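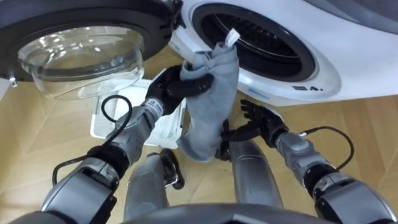

Hi all, and thanks Ingeborg for raising the plate question again, as I've been meaning to write up what we ended up doing at Bravthorpe. For anyone who missed it, we had a run of stainless flanges come back from the customer with rust freckles on them and spent most of the winter chasing the cause. We blamed the mill, then the coolant, then the poor bloke on the deburring bench. I'd been thinking of stainless as one thing, when I should have remembered how many little places there are for something to hide on a surface that's been worked. Our flanges were the same story on a smaller scale - the freckles were all in the machined grooves and bolt holes and hardly ever out on the flat.

Ingeborg Auer wrote:

> We are buying 316L plate in 40 mm from two stockists now and I am
> getting different results from each on the same program. The Pennington
> plate cuts sweetly. The other lot work hardens if you so much as look
> at it, and we are going through inserts like lollies. Both certs look
> fine to me. Is it worth paying for our own check analysis or am I
> chasing ghosts? Also, did anyone ever get to the bottom of the rust
> spots that were being talked about in September?
>
> Ingeborg

Taking the second bit first, yes, mostly. We had a carbon steel job going through the same grinding bay, and the fellas were sharing flap discs between the two. I know, I know. There was a rule about it and a sign on the wall, but the sign was behind the drum of cutting oil and I don't think anyone under thirty had ever read it. Once we gave the stainless its own discs, its own wire brushes and its own end of the bay with a curtain across, the freckles dropped right off. We also started pickling after the final machining instead of before it, which I'm a bit embarrassed to admit we weren't doing already. Out of the next batch of 158 flanges, 14 had any marking at all, and those were from the forklift tines. We've since put rubber sleeves on the tines and I'll let you know.

Now the inserts. I wouldn't say you're chasing ghosts, but before you spend the money on a lab I'd look hard at the sulphur on those two certs. Both can be well inside the spec and still be miles apart. The stuff that machines nicely tends to sit up toward the top of the range, and some of the newer heats come in very low, which the welders may or may not thank you for and the machinists certainly won't. We had exactly this with plate from Meston. Nothing wrong with it, lovely flat plate, but we had to bump the feed up and stop the boys from babying it. If you rub instead of cut, you harden the skin and then every pass after that is worse. Get under it and stay under it, and don't dwell at the bottom of a hole!

We also changed coolant concentration at the same time, so take all this with a grain of salt. I can't tell you how much of the improvement was the feed and how much was the coolant. I did want to do it properly and change one thing at a time, but we had a delivery to make.

One more thing on the certs. Ask your second stockist whether the plate was cut from coil or rolled as discrete plate, although at 40 mm I'd be surprised if it was coil. And ask about the heat treatment, especially if you're seeing movement after roughing. We had a tubesheet blank that bowed by enough to see with a straight edge and a torch, and it went back to Sulell with a rude note. They were very decent about it and replaced it, so I felt bad about the note.

On cost, our lab charged a bit over $1,000 for a full check on a handful of samples, including the corrosion test. Somebody in a bigger city might do better. Has anyone on the list got a lab they like that will take small jobs and doesn't need three weeks?

Also still after a second-hand magnetic chuck if anyone's clearing out a shed.

Cheers,
Col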